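Chapter 4
Hands that have to guess

In this chapter you will find out:
how a robot arm judges where an object is
why soft things are harder to handle than hard ones
how two arms share one job
what engineers mean by a "success rate"

Most people's first idea of a robot comes from a car factory: a huge arm, a shower of sparks, the same movement all day long. That kind of robot knows exactly where everything will be. The door panel arrives in the same spot every time, and the arm hardly needs to look at all.

Now think about your kitchen. Where is the loaf of bread? Which way up is the bag it came in? A robot that works with everyday objects has to find out afresh each time it moves, and that is what makes this part of robotics such fun to study!

The best way to see the difference is to stand in front of a working pair of arms. Every November the Weidemann workshop in Grorville opens its doors for an afternoon, and the queue for the two-armed bench usually stretches back to the stairs. Visitors come in groups of 13, so that everyone gets a proper view, and each group stays for 20 minutes. The task on show is one that any toddler has tried: fruit, vegetables and a plastic bag. 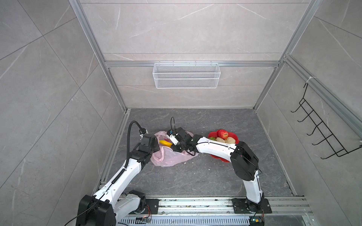 Figure 4.1 Two arms at work on a pink plastic bag with a banana inside. Notice the small camera on each gripper.

A banana is not too bad. It is firm and bright yellow, and it keeps its shape when you pick it up. The bag is the real troublemaker. Touch it in one place and it moves in another. It folds, it slips, it sticks to itself, and light passes through it in ways that can fool a camera. You deal with all this without thinking — try packing a bag with your eyes shut and one hand behind your back, and you will soon feel how much work your eyes and your second hand normally do.

Engineers at the workshop score every attempt. With their older software, Drimulden, the arms finished the bag task on nearly 70 per cent of tries. We shall come back to that number in Section 4.5 and ask what counts as "finished", because the answer matters more than you might expect.

Before you read on
Watch someone at home put shopping into a bag. Write down what each hand does, step by step. Which hand moves first? When do they swap jobs? Keep your notes, as you will need them for Activity 2.

4.1 Seeing before touching

Before a gripper closes on anything, the robot must decide where to put it. It starts with a picture.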